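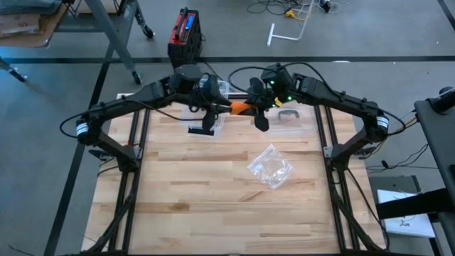
My mother-in-law's dip had won the Mugo Hall supper 6 years running, and in September she announced that this time I could make it. She handed me the recipe the way other families hand over a kidney.

It was written on the back of a Hullora cracker box. Cream cheese, it said. Sour cream. Corn relish, "the good one." A tin of green chillies, drained, then a word that was either "smoked" or "Susan." I used smoked paprika. I didn't know a Susan.

"How much sour cream?" I asked over the phone.

"Until it looks right."

"What does right look like?"

"Like last year," she said, and went to see to her tomatoes.

I'd missed last year's supper with a cold, a fact she has never fully accepted.

The first batch was soup. The second held a spoon upright, then wouldn't give it back. My husband ate both, standing at the bench with a bag of corn chips, and offered the opinion that they were dip.
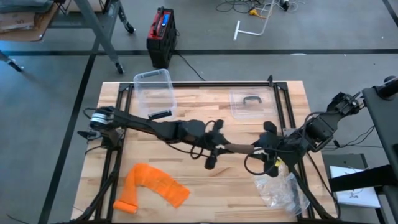
By the third batch I'd stopped measuring and begun to feel things about chives. I grated in a bit of sharp cheddar, which wasn't on the box. I squeezed half a lime over it. I put the lid on, shoved it behind the milk and told my husband that if he opened the fridge before six I'd move to Skotunix, wherever that was. He said it was a brand of grout.

There were 30 people at the hall and, by my reckoning, far too many of them had brought hummus. My mother-in-law took a chip, loaded it and chewed for as long as it takes to renew a licence.

"You put lime in," she said.

"A bit."

"And cheese."

"A bit."

She took another chip. Then she picked up the bowl, carried it to the far end of the trestle, away from the hummus, and set it down in front of the place card with her own name on it.

It won. The prize was a $30 voucher for the Flullo garden centre, and she spent it on tomatoes. She rang me the next morning to ask how much lime.

"Until it looks right," I said.

There was a long silence, and then she asked to speak to her son.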